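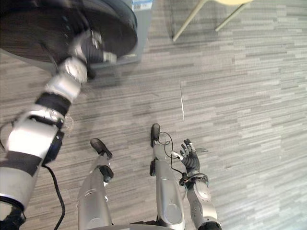

3.2 Turnout at club meetings

I went through the minutes of 331 meetings at the Jellham skating club, and the pattern surprised me a bit. Moving to online meetings did bring people in – more than 200 at the biggest one – but most of them left before the vote. I'd guess the long agendas did it.

Figure 2. Washing machine, with a laundry basket on a chair beside it. 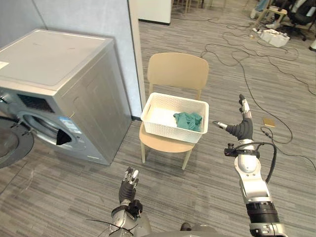
3.3 Voting by mail

I only have mail ballots from Nkosi, so I keep this part short.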